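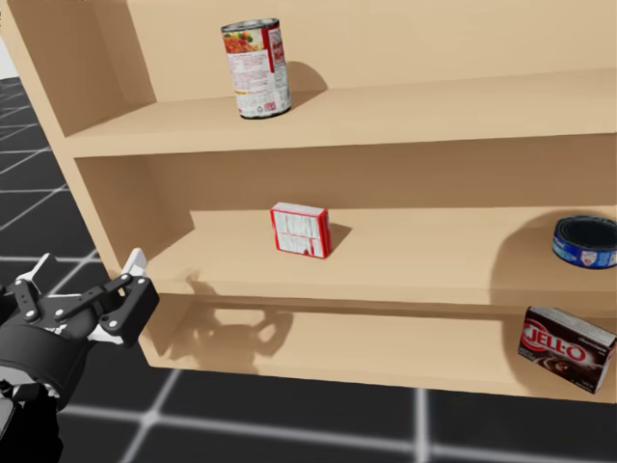
Okay, demo-gathering week is on again, so I'm going to post as I go because I find this stuff fun and my flatmate has stopped listening. The job is grocery shelf tasks in sim, all driven by a person (me, mostly) with a VR controller in one hand and a cuppa in the other. Every scene gets a bookshelf with a few things scattered over it, like the can with the tomatoey label up on the top shelf and the Jell-O box tipped over down the bottom right, and I steer the hand in and try to get one of them.

First thing I learnt: upright cans are lovely. You come in level, close the fingers, lift, done. I could do those half asleep and this arvo I more or less did.

Squat cans lying on their side are my enemy. They roll. You breathe near one and it's off. Kadri reckons I should come in from above but then I clip my knuckles on the shelf board over it. (My knuckles. I've been doing this too long.)

Okay so what counts as a keeper? Our rule on Lepik, the project this is for:
- the item leaves the shelf in the grip
- it stays in the grip till the timer stops
- no shoving the shelf itself around

Fumbles are fine if you recover! We want recoveries. Urmas is very firm on that one.

Somebody asked why we'd want the messy ones. If every example is a perfect grab, the policy has no clue what to do when it's a bit off to one side. It just sort of hovers there looking embarrassed. The first model we trained on Cluna did exactly that, because I'd been a tidy little show-off and binned all my wobbly runs.

Target for each item is 50 keepers. The upright can got there before lunch. The red and white box, standing on its skinny end, is coming along but it loves to topple backwards if I touch it too high up.

Leaning boxes are a whole other thing. You can't just pinch the top, you've got to match the angle with your wrist, and my wrist has opinions after the first hour.

Had 7 bad ones in a row on the pudding box. Seven! Went outside, patted the neighbour's dog, came back, got it first go. Kept that one obviously.

Q from the replies about randomising: yep, item positions get shuffled at every reset, and so does which way they're facing. The lighting moves a bit as well. I love it when the shadow of the hand goes big and spooky across the back of the shelf, very old monster movie.

Those shadows gave us grief though. Veerle had a run where the policy slowed right down whenever the hand's shadow got near an item. We think the light barely moved in that batch and it had latched on. She's widened the range now and we'll see how the next lot goes.

Instruction labels are tonight's chore. Each demo gets a plain sentence, "pick up the box on the middle shelf", that kind of thing. I write a few versions so it isn't all in my voice. Lizeth went through my last batch and told me I say "grab" too much. Fair.

She also caught 2 where I'd written "left" and meant my left, in the headset, with my head turned sideways to see past the arm. Fixed those. Left is now left as seen from the front of the shelf, written on a sticky note on my monitor in capitals.

Someone wanted to know if you can do this with a mouse and keyboard. You can, I've tried, and it was like picking up an egg with a forklift. Get a controller if you can borrow one.

Right, 11 more on the sideways can and then I'm having dinner. Will post the success numbers once Arūnas has the training run going, probably later in April. If anyone's got a trick for stopping round things rolling away, my replies are open!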